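Table Surfaces in the Shared Study Room: Wear, Cleaning and Refinishing

Project report, second semester
Group members: Gyula Jakab, Zuleica Toledo, Wellington Rangel
Supervisor: Boris Skála

1. Background

The shared study room on the ground floor of the Batista building is used by students from three departments. It is open from early morning until 10 p.m. and most of the work done in it is done on the big tables. People eat there, cut cardboard there, and leave cups standing overnight. In October the department asked for proposals on what to do about the tables, and our group took this as our semester project.

We set out to answer two questions. First, which kinds of damage bother the people who use the tables? Second, can the damage be dealt with by cleaning and light repair, or do the tops need to be replaced? Replacement had already been priced by the department at 3,176 for the whole room, delivery included. We were told that this money was available but that the department would like to spend it on chairs.

2. Method

We used a short paper questionnaire and left it on the tables for two weeks. There were five questions on it, four with boxes to tick and one open line for comments. We collected 78 completed forms. A few more came back with only the first question filled in and we left those out.

For the surface part of the work we borrowed a desk lamp and looked at each top with the light held low and to one side. Scratches and dull patches that cannot be seen from standing height show up well this way. We wrote down what we found on a plan of the room that Wellington drew up. Alcides Fontes from the wood workshop came with us for the first round and showed us how to tell a scratch in the finish from one that goes into the wood.

The cleaning tests were done on a spare top kept in the workshop. We marked off strips with masking tape and made the same stains on each strip: coffee, ballpoint ink, glue stick and felt-tip pen. The stains were left overnight and cleaned the next day with one of three things, which were warm water with dish soap, Nalter surface cleaner, and a paste of baking soda and water. Every strip was wiped for the same length of time by the same person (Zuleica) so that the pressure would not vary too much.

3. What the users said

The most common complaint was stickiness. We had expected scratches to come first, but only 19 people ticked that box. Sticky patches were ticked by 35 people, and several wrote in the comment line that they put paper down before placing a laptop. Ring marks from cups came between the two.

Hardly anyone asked for new tables. Most of the comments were about wanting something to wipe them with. Two people asked for the tables to be painted white, and one asked that we please not do that. A number of people said they liked the color of the wood and that it makes the room less like a classroom. This was useful to us because one of the options we had been considering was a plastic covering.

4. Surfaces

The tops have a pale wood face with a smooth, matte finish. A matte finish is pleasant to write on and does not reflect the ceiling lights, but it can be spoiled by rubbing. If a small spot is scrubbed hard it becomes shinier than the area next to it, and the shiny spot is then more noticeable than the stain was.
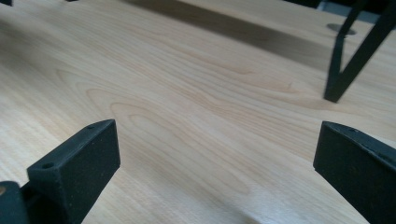 The direction of the grain also matters when cleaning. Alcides told us to always wipe along it, and we tested this on the spare top with the baking soda paste. Wiping across the grain left fine marks that showed under the lamp. Wiping along it left fewer, and they were harder to find. We also noticed that a strongly patterned area hides small marks better than a plain one. Two of us missed the same scratch on the first round for this reason, and it was only entered on the plan after the second.

Edges are a separate problem. The long sides facing the door get bumped by bags, and the finish there is thin. We did not include the edges in the cleaning tests. They would need to be sealed again before anything else is done to them.

5. Results of the cleaning tests

Warm water with dish soap removed the glue stick completely and the coffee nearly completely. It did nothing to the ballpoint ink. Felt-tip pen faded but could still be read.

Nalter gave about the same result on glue and coffee and a better one on felt-tip. It has to be wiped off again with a damp cloth. On the strip where we forgot this step, a thin film stayed behind and felt tacky the next morning. We think some of the stickiness reported in the questionnaire may come from cleaner that was not wiped off, but we could not check this in the study room itself.

The baking soda paste was the only one that made a clear difference to the ink. It was also the only one that changed the finish. We would use it on single marks with a soft cloth and a light hand, and not as a general cleaner.

6. Recommendations

We recommend keeping the present tops. The damage we found in the middle areas is in the finish and can be lived with or repaired. The edges facing the door should be sanded lightly and sealed during the next break. The workshop has enough sealer left from another job to do this.

Cloths and a spray bottle of soapy water should be kept on the shelf by the window, and the cloths changed every Friday. Cork coasters would help with the ring marks. Gyula cut a trial set from leftover sheet and they are in the room now.

7. Problems and open points

Our questionnaire did not ask where in the room people usually sit, so we could not match the complaints to the plan. Any group that repeats the survey should add this. The stains in our tests were only one night old, and the ones in the room may be much older. We also had a single spare top to work on, and by the last test there was very little clean space left between the strips.

The plan of the room and the completed questionnaires are in the project folder at the workshop office.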